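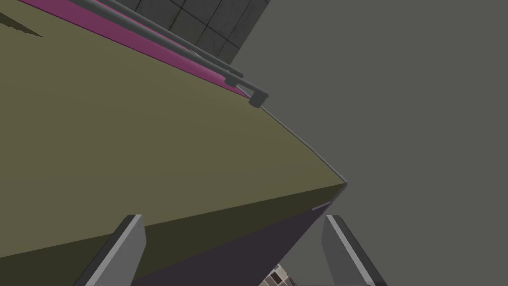
Prernano Simulation Study: Frequently Asked Questions

Print this page | E-mail this page

We get a lot of mail about this work (thank you, truly, we read all of it), and many of the same questions come up again and again, so we've gathered the answers in one place.

What is the study about, in plain words?

We wanted to know whether a two-armed robot can learn household handling in a simulator where the rooms look nothing like real rooms. Every time a training run starts, our scene builder, Greneo, dresses the room afresh. Floors, walls, cabinets and trim each draw from a library of 3,000 surfaces, and the draw doesn't care about good taste. You may well find a wall of green grass a short way from a square-tiled one, with a strip of hot pink in between, and the robot is expected to get on with its job.

Why not make the rooms look realistic?

We tried that first, and we were rather proud of those rooms! The trouble was that the policy got attached to them. It learned that counters were a certain shade of tan, and it behaved oddly in front of a counter that wasn't. With the mismatched surfaces it has to lean on shape and edges, and on where its own fingers are, and those carry over much better.

Which views does the policy get?

It gets 2 kinds. One is close in, with the gripper fingers reaching into view from the bottom, and it's a great help in the last little stretch before contact. The other looks out past the white upper body toward both arms, so it takes in much more of the room, although the robot's own parts cover a good deal of it.

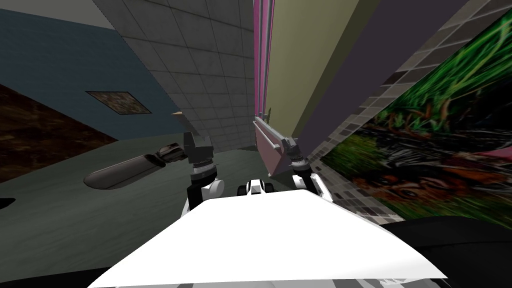 Edem Akpalu wrote to ask whether the wider view is worth its computing cost, and said that in a smaller setup the close view alone had done nearly as well. It's a fair point, and for short one-handed reaches we'd agree. Once both arms are needed, though, our close-view policy had a habit of bumping one arm into something while it was busy minding the other, so we kept the pair.

How long did training take?

We collected 400 demonstrations by teleoperation inside the simulator, and training took about 50 hours on the machine we share with the Habte project. We started in April and threw away our first set of runs after finding a mistake in how joint angles were logged, which was a sad week.

Does it work on a real robot?

Somewhat. Reaching and grasping transfer nicely. Long, thin objects are still hard for us, especially when they have to be turned in a tight space, and we don't want to promise more than that yet.

Can I use the scenes?

Yes, please do. Greneo scenes are free for teaching and research. Write to the address in the footer and tell us which simulator you're using, as the export differs a little from one to the next.

Last updated: 10/20/26

Contact the Prernano team, Prultgate Building | © Prernano | Back to top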